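4.2 Rules for the recording area and for handling cloth

The protocol was written for the Zorkska collection, where all recordings are made in occupied homes. We followed the general order of the Kelmendi guideline, in which the place is checked first, then the tool, then the operator. This guideline assumes a laboratory with a fixed table, so several of its rules had to be rewritten. A home has furniture that cannot be moved, and other members of the household have the right to pass through the room during the work.

Rule 1 concerns persons. Everyone who may come into view of the wrist camera must give consent before the first recording, including those who do not hold a tool. The lens is very wide, and a person standing beside the operator is often captured together with clothing and part of the face. Consent given only by the operator is therefore not sufficient.
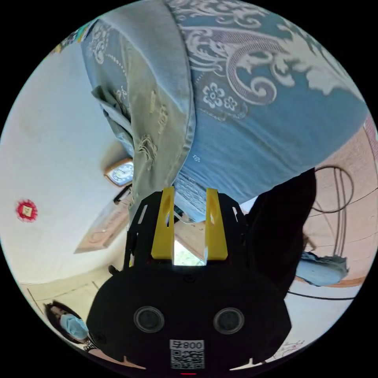

Rule 2 concerns cables and papers. Cables should be led along the wall and should not cross the path of the tool. Sheets with handwriting must be turned over or taken out of the room. In our first version this rule was only a recommendation, and Yiğit Kocabaş, who reviewed the recordings, proposed to make it obligatory.

Rule 3 concerns the identification of tools. Each tool carries a printed code on its body, and the code is entered in the session log before the fingers are closed for the first time. When two tools are used, both codes are entered.

Rule 4 concerns garments. A garment should be taken by a cuff, a hem or another edge where the cloth is thicker. The operator keeps the fingers closed until the garment is fully supported by the bed or by the second tool. Folded clothes stay beside the working space and are not used as a support. Patterned bedspreads are permitted, as we did not want to exclude ordinary bedrooms from the collection.

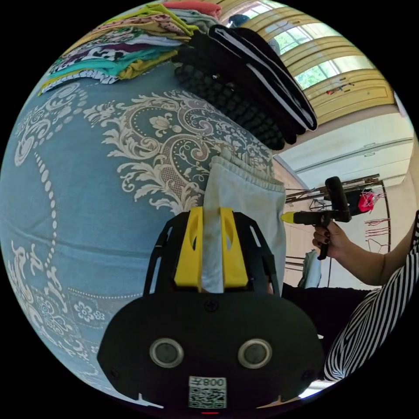 Figure 6. Garment handling on a bed, with a light gray fleece garment held between the fingers and a second tool at right.

In total, 1,163 recordings were checked against the four rules, and 920 of them were accepted without correction. The most frequent reason for rejection was a missing entry under Rule 3. The remaining cases are discussed in Section 5.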